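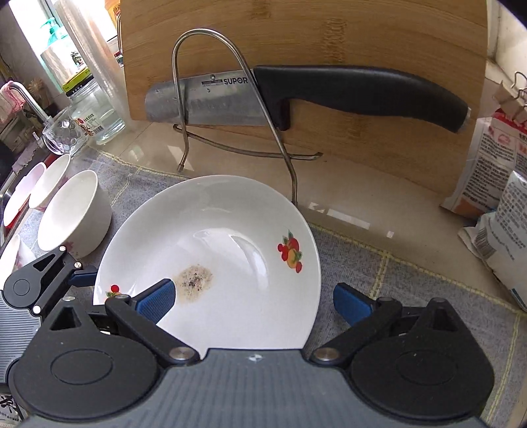
2 min read

Wanted: people who doubt their own sleep trackers

Most of what gets said about sleep apps comes from the people who sell them. We'd like to hear from people who wear one every night and still aren't sure it knows when they're asleep.

Praltenura is a small consumer research group. Over 7 weeks we'll ask you to keep a paper diary next to your usual tracker, fill it in before you look at your score, and mail both to us. You keep your own device. We don't supply one, and we won't be telling you which one to buy.

You should be 18 or older, have used the same tracker for at least 2 months, and be willing to write down bad nights as well as good ones. Shift workers are welcome. If you work for a company that makes these things, please sit this one out.

We're not promising better sleep. Past studies of this kind were often too small to show much, and ours may end up the same way — we need around 201 diaries before Hanane Fahmy will even start on the numbers. You'll get a copy of the results, dull or otherwise, and a $40 gift card once your last page arrives.

To apply, write to Ubaldo Gatti at the Cundier office by 20th February. Tell us which tracker you use and one thing it has told you that you didn't believe. Please leave out screenshots.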